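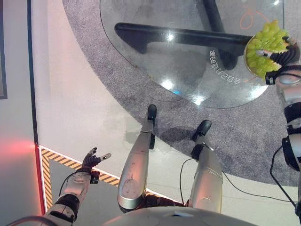
How do you keep grapes looking fresh when you put them out for people to pick at?

Leave them unwashed in the fridge until the day, then rinse them in cold water and dry them really well - wet grapes go dull and slide about.

I give mine 39 minutes on a clean tea towel, turning the bunch over once (my friend Noel Yap swears by a salad spinner, but I always lose a few!). Snip off anything squashy, then heap the bunch on a plate with a bit of a rim. On a glass table I set it down gently, well in from the edge. Any left after two hours go back in the fridge.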